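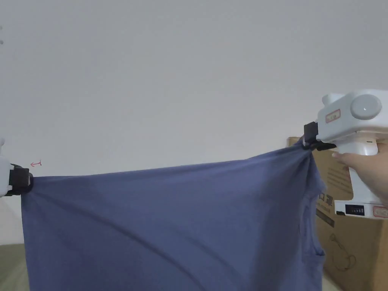
Ketton, 10/03/2021

The Zolholm books are a series of small-town contemporary romances by Hanne Kemppainen, and if you've spent any time on my pages you already know I can't shut up about them. I've been meaning to write a proper entry for the series for ages (the old one was four lines long and had the wrong sister marrying the baker), so I've tried to put everything in one place. Spoilers are kept mild until you get to the part on the last book.

Setting

Zolholm is a made-up island town with one ferry, one decent restaurant and a population of 793, a number that's painted on the welcome sign and gets changed by hand whenever somebody moves in. I love that sign. It shows up in all five novels, and you can usually guess from the first chapter's number how much time has passed since the last book. Most of the action happens around the harbor and the Tuominen, a guesthouse with terrible plumbing where every single heroine ends up staying at least one night.

The books

Low Water came first and it's still the one I hand to people. Merja comes home to sell her aunt's boat shed and finds it rented out to the guy who stood her up at graduation. Second chance, slow burn, lots of arguing about varnish. The Ferry Girl is lighter and quicker, and has the best banter in the series. Then there's Salt Season, which splits readers down the middle because of the long separation (I'm on the side that cried). Guest Room Four is the fake-dating one, set almost completely inside the Tuominen during a storm, and Last Boat in July closes things out with the wedding we'd all been waiting for.

There's also a novella, A Key for Lempi, that runs to 127 pages and fits between books three and four. It was first printed in a run of 1000 copies and for a while you had to know someone who knew someone. It's been bundled in the back of Salt Season since then, thank goodness. Read it in order if you can! The scene with the spare key makes no sense otherwise.

Reading order

Publication order works fine. Some fans swear by starting with The Ferry Girl and going back, and my friend Sobia Talpur did it that way and loved them all, but you lose the surprise about who owns the guesthouse.

Style and heat level

Kemppainen writes in first person with both leads taking turns, except in Salt Season, where we only get his side for the whole middle section. Chapters are short. Low Water has 102 of them, some barely a page, and I still read it in one night. The heat is medium, mostly open door, with the steamiest stuff in Guest Room Four. Language is pretty tame.

Audio

Elsa Pelkonen reads the first three and she's wonderful, especially on the grumpy old men. A different narrator took over with Guest Room Four and it threw me for a few chapters. I got used to her. The novella has no audio edition that I've been able to find.

The ending (spoilers)

Yes, Merja and Anders get the boat shed back. The sign changes twice in the epilogue, and the second change is the baby.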